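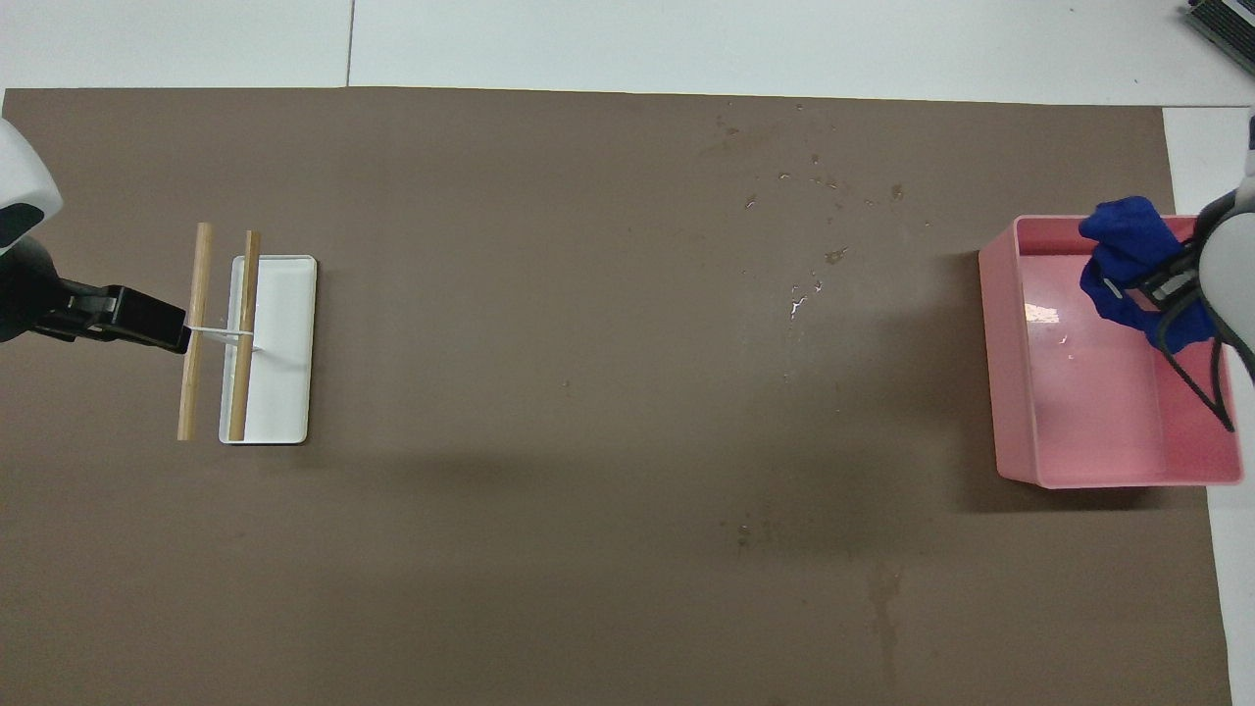 Sernlow brings tidy-table sessions to Evbridge

Evbridge, 24th February. Small household firm Sernlow is opening a run of short sessions on clearing a table properly. Small things only. Cloths, odds and ends of wood, the stuff that never gets a home.

Each session lasts 30 minutes and seats five people. Plain kit: one big brown mat, a pink bin with an open top, a shallow white tray with a raised rim. Cloths go in the pink one, hard bits go in the white one. No labels, no lids, nothing to learn by heart.

The idea came out of a trial at the Koubek hall in November, where 42 people had a go over one weekend. Most asked for the same thing, more time with the bits and less time being talked at. So the talk has been cut right down.

"People fold a cloth beautifully and then can't decide where it lives," said Evanthia Stergiou, who runs the sessions. "Scrunch it, drop it in, move on to the next one. You can fold on a Sunday if you like folding."

The practice pieces are ordinary. A blue cloth. A pair of pale wooden dowels with a thin white rod between them, like one rung of a ladder, which is an awkward shape for a shallow tray and was picked for that. Kjell Forsberg put the sets together and has had plenty of feedback on the dowels allready.

"They stick out over the side, they lean, they roll about if you take the rod off," he said. "Same as half of what's in a kitchen drawer. We kept them in."

Mat first is the only firm rule. Everything out on the mat, then the containers, then start. Containers can go wherever suits, straight or at an angle, left or right. Left-handers usualy swap the two over.
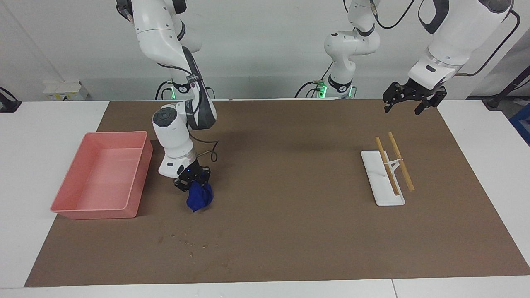 Do I need to bring my own containers?
Everything is laid out on the table for you, though a bin or tray from home is welcome if it fits on the mat.

Sets to take away will be on sale at the Cokano shop from the first session. Mat, bin, tray, one cloth, dowels. Spare cloths sold singly. Nearly 60 sets ready so far, more to follow once the next lot of mats arrives.

Places are booked at the Cokano counter or by ringing the hall. Children welcome with an adult, the adult needs a seat too. Tables are at standing height, stools on request, please say when booking.

Press: Evanthia Stergiou for interviews, Kjell Forsberg for anything on the sets. Both at Sernlow, Evbridge. Mornings best.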